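Putting Things Back: Can a Machine Do the Bathroom Round Yet?
Final report, senior project in applied automation

Summary

Our project asked whether a machine can take over the small tidying jobs that fill a hotel attendant's shift, or the same jobs in a home. We picked one chore and looked at it closely: returning a hair dryer to the drawer under a bathroom sink. We worked through 181 attempts. The short answer is that the machine can do the chore when the room is kind to it, and that a person is still much faster and much less bothered by a loose cord.

1. Why this chore

Most writing about household machines talks about floors. Floors are mostly solved. A disc-shaped vacuum can be left alone in an apartment and the owner will come home to a cleaner carpet. What is left over is everything above the floor, and a bathroom has a lot of it: towels, bottles, soap, things with cords, things that belong in a certain drawer.

A hair dryer is a good test object. It is stiff in the middle and floppy at the end. It has a nozzle on one side and a handle on the other, so it fits in a shallow drawer only in a few positions. The cord has to be wrapped or it catches on the drawer front. A person deals with all of this without thinking about it. 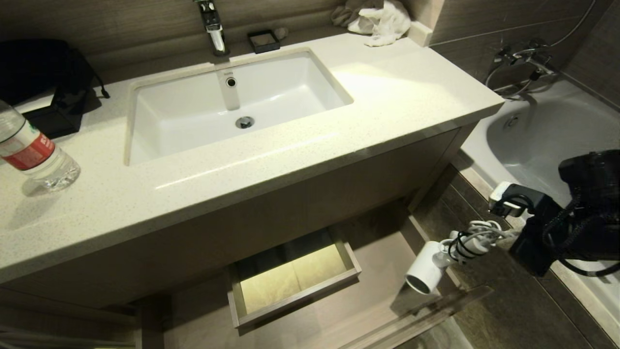
Ustdale, February

We ran the work over one winter term. The vanity has a shallow pull-out drawer beneath the sink, and the target was the inside of that drawer. We left the counter as a guest might leave it, with a towel crumpled in the back corner and a plastic water bottle on its side. Clearing the counter was outside the task, but the arm had to move near these things without knocking them.

2. Method

Each attempt had four stages. The drawer was opened, the dryer was picked up, the dryer was carried over the drawer and lowered, and the drawer was closed. An attempt counted as a success only if the drawer closed fully with the cord inside. We wrapped the cord around the handle by hand before each attempt. We tried a small set of runs with the cord loose and stopped early, as described in section 4.

The control software was the Fundura package, which our department already had installed. We did not change its grasp planner. We did write our own check for whether the drawer was open, using the brightness of the drawer bottom compared with the cabinet face. This was simple to write and took most of a month to get right — the vanity lighting made the floor nearly as bright as the drawer in some views.

3. What went well

Picking up the dryer was the easy part. Once the grip was set on the body and away from the nozzle, drops were rare. Carrying was also reliable. The arm took a wide path around the sink and did not hit the faucet in any run we kept.

Opening the drawer went better than expected. A drawer only moves one way, and once the fingers have hold of the front edge there is not much left to decide.

4. What went badly

Lowering the dryer into the drawer caused most of the failures. If the nozzle came in at the wrong angle, it rested on the drawer's side and the drawer would not close. The arm had no good way of feeling this. It let go and carried on to the closing stage.

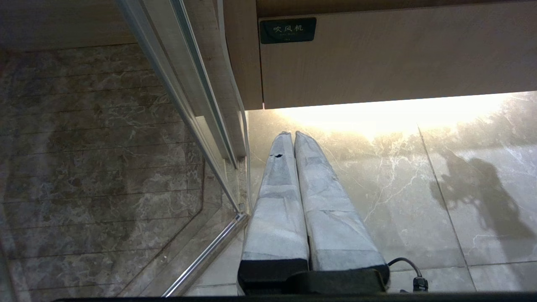 Light was the second problem. Marble, glass and chrome all throw light back, and the view from close to the fingers changed a great deal with a small turn of the wrist. Glare near the cabinet's lower edge upset our brightness check more than once. Shadows were nearly as bad, as the software sometimes treated a dark area on the tile as a solid object and planned a path around it.

Finger coverings were the third. A pale wrinkled covering gives a better hold on smooth plastic, but it wears and has to be inspected. We added this to the start-up checklist after a few sessions.

The loose-cord runs failed nearly every time. The plug hung down and caught, or the cord stayed outside the drawer. We think this is the real chore, and we did not solve it.

5. Time and cost

A person in our group needed a few seconds to put the dryer away, cord included. The arm needed some 2 minutes when all went well. A small hotel, the Flindwood, let us talk through the numbers with its housekeeping office. Their view was that an attendant has 20 minutes for a whole room, and that a machine using a tenth of that on one drawer would have to run in empty rooms during the day, with someone else doing the beds.

Our parts and repair budget was 4000 dollars, provided by the Tran student grant. That did not cover the arm, which belongs to the department. Most of it went to cables and a replacement for one gripper motor.

6. Next steps

A group picking this up should start with the cord and leave the drawer for later. A force reading at the wrist would help with the angle problem, and we would fit that before changing any software. We would also repeat the runs in a second bathroom with a plain painted wall, to find out how much of our trouble came from the shiny surfaces. The run log and the drawer check code are stored in the department's project folder.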